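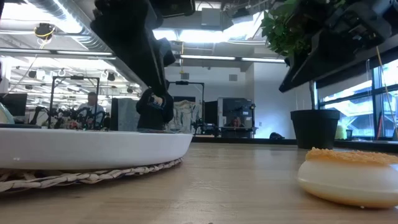
The municipal water system at Caltmont draws from two wells and one reservoir intake, and its chief operator has spent 18 years keeping the three in balance. Most of the complaints that reach the plant concern hardness, which she does not regard as a treatment problem.

"The limit people quote to me is usually for something else," she said. "Hardness leaves scale in a kettle. We report it every November and we do not remove it."

The Ravwood well is the harder source. Its last sample came back at 473 milligrams per liter of dissolved solids, against roughly 100 for the reservoir. Blending is done at the Kiltside station, where the two lines meet ahead of the chlorine feed.

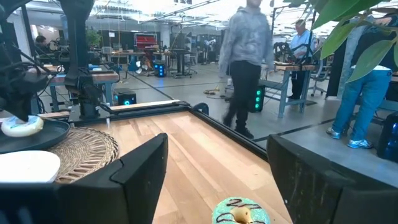 The ratio is set by hand at 6 a.m. and checked again in the afternoon. Automatic control was tried and dropped. "The valve hunted," she said. "It would open, overshoot, close, and start over. We wore out a seat in one summer."

Customers on the east side get more well water in dry months, and they notice it in their dishwashers first. Her advice is to set the softener from a current hardness figure – the plant gives it out by phone – and to leave the outdoor taps on the unsoftened line.

She is less patient with the flushing schedule. Dead-end mains need to be opened twice a year, at 1000 gallons a minute where the pipe allows, and the street crews would prefer once.

"Once is how you get brown water," she said.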